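4.2 Price quotes and booked fares

Quotes were pulled for 18 routes out of Kurkska, all in August, sedans and stretch cars kept apart. Two operators -- Siten and Stolumex -- gave a fixed price online. Giannakopoulos only by phone, so Ya-wen Sin called and wrote down the first figure given. Total quotes 2,840. Of these 1,830 could be matched to a booked trip; the rest dropped.
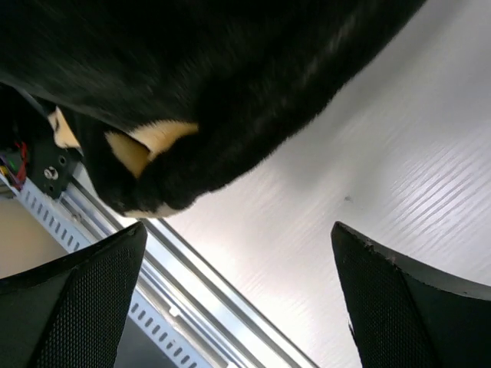
Figure 3. Black and white fur, close view.

Does a quote given early hold until pickup? Mostly for airport runs, much less for evening hire, where wait time gets added after the fact.

Wait time was the largest single extra on evening hire. Tolls next, then cleaning fees, wich only Stolumex lists up front. Coding of extras was done by Hsiu-ying Fang and checked once. In 16 matched trips the final fare came in under the quote -- left in the sample, no correction made. Gratuity is treated seperately in 4.3.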